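Clean desks and clear heads: what the studies don't show
Speaker notes, Ganby, May 24, 2018

Slide 1. Title
Say hello, thank Lucie Carrier for the invitation. Mention I own a very messy desk, so they know my bias. Don't linger.

Slide 2. The claim
"A tidy workspace makes you more productive." Ask for hands: who has been told this by a boss? Then ask who was shown any evidence. Wait for it.

Slide 3. Where the number comes from
The Plalness survey. 2,141 office workers, one online form, answered once. People who said their desks were tidy also said they got more done. Both halves of that are people grading themselves. Read the wording of question 3 aloud, slowly: "Does your organized desk help you focus?" Let them groan.
Plalness sells drawer units. Say it once and move on.

Slide 4. The better study
Give credit. Sigrun Halvorsen had 1,004 people proofread a short text, half at cluttered desks and half at cleared ones. Tidy group found slightly more errors. Messy group finished sooner. So which one is productive? Depends who is paying you and for what.
Also: they were strangers' desks. My mess is mine and I know where the stapler is. Somebody else's mess is just mess.

Slide 5. The clear-desk rule at Memurance
Braulio Barrera let me see the staff feedback. Everything off the desk by end of day. Two things happened that I'd trust: the cleaners were happier, and people started using the window sills. Output figures for June were up, and so was the size of the team. The internal newsletter left out the second part.

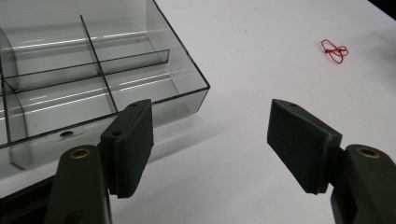 Slide 6. What I would accept as evidence
Same people, own desks, both conditions, several weeks each. Work counted by someone who hasn't seen the desk. I asked Jawad Niazi whether anyone has run this and he couldn't find one. If you know of one, please send it to me, I mean it.

Slide 7. So should you tidy up?
If you like it, sure. If you share the desk, yes, be decent. If a consultant is charging you for it, ask to see question 3.
Gonçalo Cordeiro will push back here on stress. Fair point, different outcome, also mostly self-reported. Offer to take it in the break if we're past time.

Questions. Repeat each one into the mic.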